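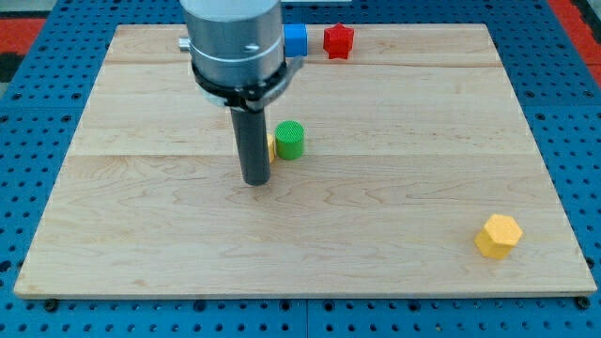

Skemen Automation Forum
Board: Standards and Good Practice
Thread: Draft bench rules for pushing work, comments invited

B_Nwosu (moderator)
Posted 8 August 2021

Members will find below the draft rules for tabletop pushing tasks, as circulated to the Privthorpe and Alcaraz laboratories. The text applies to arms fitted with a plain rod tool and to loose printed blocks on a flat board. Comments should refer to the clause number.

Clause 1. The board shall be fixed so that it cannot move under a sideways push. Bolt heads standing above the table surface shall be kept outside the working area.

Clause 2. The rod shall have a rounded end and shall be held clear of the board at all times. The gap shall be measured at all corners before each session.

Clause 3. No block shall be placed where the arm or clamp hides it from the operator at the start of a run.

Clause 4. The speed limit for the session shall be written in the log before power is applied.

Babatunde Nwosu

hellwig_h
I support clauses 1, 2 and 4. Clause 3 cannot be met in practice. With a rod tool coming straight down, something is nearly always hidden from one side. The opening picture shows a yellow piece almost entirely behind the rod, with the green cylinder right next to it. I would consider that an ordinary layout. If the clause stands, a good part of our records at Privthorpe would have to be marked as not compliant.

B. Lozano
I must disagree with Mr Hellwig. The yellow hexagon at the front right can be identified at a glance. The piece behind the rod cannot, and an operator who relies on that view alone would have to guess at its shape. We reviewed 2,366 runs at Alcaraz and set aside 131 in which the starting position of a block could not be confirmed. A rule of this kind would have saved us the review.

hellwig_h
Were those 131 runs unsafe, or only badly recorded? The draft is headed "bench rules" and I had understood it to concern safety. Record keeping belongs in a separate document.

B. Lozano
Badly recorded. I accept the point about the heading, though I do not accept that the two can be kept apart so easily. A block wedged between the rod and its neighbour can load the tool sideways, and the operator should know that it is there.

casimiro_i
May I suggest a different wording for clause 3: "Where a block is hidden from the operator's main view, its position shall be confirmed from a second view before the run begins." We have used this at Bernix since November and it adds very little time.

hellwig_h
I could agree to that.

M. Miranda
A question on clause 2. Our boards are glued from several planks and are not perfectly level across the joins. Four corner readings say nothing of the middle, where most of the pushing is done. I would ask for one reading on each side of every join as well.

casimiro_i
That seems excessive for a board with two joins. One reading at the centre should be enough - a raised join will show itself in the first slow pass.

M. Miranda
It will show itself by stopping the rod, and that is what the clause is meant to prevent. I maintain my request.

B_Nwosu (moderator)
Thank you all. Clause 3 will be replaced with the wording put forward by Mr Iglesias. Clause 2 remains open, and members who hold gap readings for jointed boards are asked to post them in this thread. The heading will be changed to "Bench rules and records". Comments on clause 4 are still welcome, as none has been received so far.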